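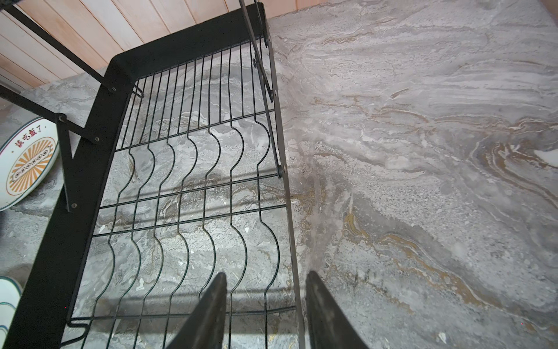
Water shutoff, round two. What we know so far

Ok quick one before this goes out. The water will be off again in June while Barby finishes the pipe work on the Rundonora side. Four hours, starting 9 a.m. Exact date still to come, will go on the lobby door and by text as soon as we have it. If you didn't get a text last time your number is probably wrong in our list, so please send it again.

Units above the second floor: expect brown water for a bit afterward. Run the cold tap in the tub first, not the kitchen. Last time it took roughly 50 minutes to clear on the top floor, faster lower down. Don't start laundry untill it's clear. Several ruined shirts last time, sorry.

Fill a few jugs the night before. Wash up the night before too, a sink full of dishes and no water is no fun. Coffee people, plan ahead. 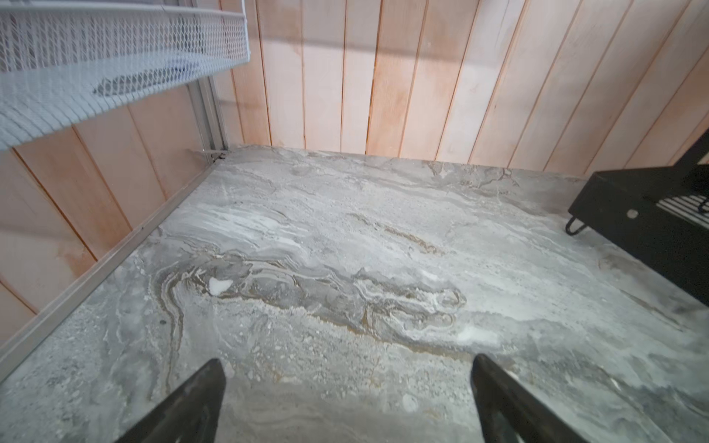 Page last updated: June, 4:15 p.m.

Cost. Lots of emails on this. The Barby bill for the first half came to $3,566, paid out of the repair fund. Second half is quoted at $1,267, less because the trench is already open. No extra charge on your monthly dues. Tabrizi also gave us a price but couldn't start before fall, so no.

Parking: the two spots nearest the side gate will be coned off from 7 a.m. Please move your car the evening before. Towing is not our favorite thing but the truck has to get in.

Also the shutoff valve under your kitchen sink. Give it a turn, see if it moves. If its stuck or dripping tell the office now and Barby can look at it same visit, no charge. After that you're calling your own plumber.

Pets drink too, leave a full bowl out if your at work.

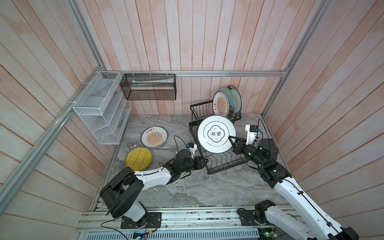 Recycling bins

New lids are in. Blue is paper, green is glass and cans. Flatten boxes please, the bin was full by noon again.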